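Home Programme Speakers Slides Contact
Search this site Enter keyword Go
Filed under: Small kitchens, Talks and notes

Preparing food on one board
Notes for my talk in Clukudley, March. Idrisa Mwaipopo

Start slowly. Say good morning and thank the people from Pitell for the hall. Ask who has cooked today already, wait for hands.

First point. In our kitchen at Gündoğdu we prepare over 300 lunches in one morning, and the work table is narrow. So the board must do many jobs. I was taught to put on it only the food which I will use next. When the board is full, the hand has no place to go and the knife also not.

(Next slide, leave it up until the questions.) 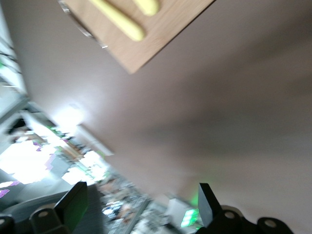 Slide 4: Two pale yellow pieces on a light wooden board.

Point to how they lie, almost side by side. I like this way for long food. You can take one without pushing the other. Let people look a moment before I continue.

Second point, cleaning. Wipe the board between two foods, each time, also when you are in a hurry. I change the cloth at ten o'clock. Tell the story of the onion and the fruit salad, but short!

If there is time: the shelf at Grukska. If not, go to questions.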